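Updated 01/05/2024

# Running the arm demo on open day

These steps are for anyone taking a turn at the Narholm table. Rhiannon Morris has the spare keys and the running order.

## Before the doors open

1. Clear the table and wipe it down.
2. Put the arm at the far side, facing the visitors' chairs.
3. Connect the power supply, then the laptop.
4. Run `home` and wait for the arm to stop.
5. Set the speed limit to 400. It was left at 3000 in November and the first pick was far too fast.

## During the demo

Each turn lasts 10 minutes. Say what the arm is going to do, start the routine, and keep your hand near the stop key. Visitors may choose which object goes first. If a pick fails twice, press stop, run `home` and move on to the next one.

Selim Türkmen will take questions about the code.

## Choosing objects

Light things with a clear shape work best, and nothing should weigh more than 100 grams. Empty drinks bottles are a good choice with the caps left on, like the two Coca-Cola ones in the open cardboard box. Leave space between the box and the arm so the gripper can come down without catching the side.

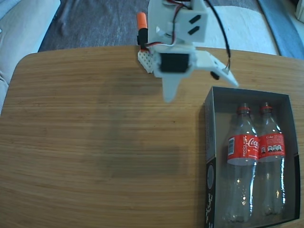
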